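The Ferry Bell

By the time Selamawit Demissie got down to the landing, the fog had already taken the far shore, and was making a good start on the boathouse. She had her mother's green suitcase in one hand and in the other a cardboard box tied with kitchen string, and inside the box, wrapped in two dish towels, was the bell.

It had hung on the Olholm ferry for longer than anybody on the island could say, and then for 15 years it had sat on a shelf in her mother's hallway in the city, where it held umbrellas if you turned it upside down, which her mother did. How it had come to be there was a story with several versions. Her mother had won it at cards. Her mother had been given it by a deckhand who was sweet on her. Her mother, in the version she told only once, late, with her shoes off, had unscrewed it one night in August because she was leaving for good and wanted to take the sound along with her.

"You'll be the Demissie girl," said the man in the ticket window. Selamawit was forty-four and had not been called a girl in a good while, and she found she didn't mind it.

"I am. Is it still Mr. Eberhard who runs the boat?"

"Ferdinand? He runs it when his knees let him. Otherwise it's Lenni Salminen, and you'll want to hold on to the rail with Lenni." He pushed her ticket under the glass. "She won't go in this, though. Not before it lifts. Go on up to Anathi's and get warm, that's what everyone does."

So she went up the hill to Anathi Pillay's, which was a house and a post office and, if you knocked at the side door, a sort of café with one long table. Anathi took her coat, looked at the box, looked at her, and asked nothing at all until there was tea poured.

"I knew your mother," she said then. "She sat on that bench right where you are and cried into my good tablecloth, and then she ate two helpings of everything. I liked her for that."

"She never told me she cried."

"Well, no. You wouldn't, would you? Not to your own child." Anathi got up and moved about the kitchen for a bit, the way people do when they have said something a little too big for the room. "You'll have a sandwich. Don't say you won't, it's a long wait and a cold crossing." 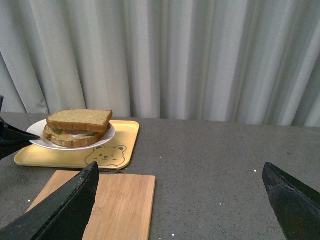
Selamawit untied the string while she ate. It took some doing, as her mother had taught her to tie a knot and had never thought much about the other half of the job. When the towels came away the bell was smaller than she remembered, and there was a ring of rust inside it from all those umbrellas.

"Oh, my," said Anathi softly. She wiped her hands down her apron and touched the rim with one finger. "Ferdinand's been using a whistle all this time. A whistle! He hates it. He says it makes him feel like a gym teacher."

"Will he be angry?"

"With her? He was the deckhand, sweetheart."

Selamawit put down her tea. Somewhere below them a door banged, and a man's voice called out to another man about a rope, and she thought of her mother in that hallway, shaking the rain off her coat and giving the bell a little knock with her knuckle as she passed. She had done it every single evening. Selamawit had always taken it for a habit, like checking the stove.

"He'd have held the screwdriver for her," Anathi said, "if she'd asked him."

The fog began to go a little after four, first from the boathouse roof and then from the water, in long slow pieces. Selamawit wrapped the bell up again, leaving the string off this time, and Anathi walked her down as far as the gate with a shawl over her head. An old man was coming along the landing in a blue cap, taking his time over the wet boards. He saw the suitcase first, and stopped.

"That's Hanna's case," he said.

"Yes," said Selamawit, and she held out the box.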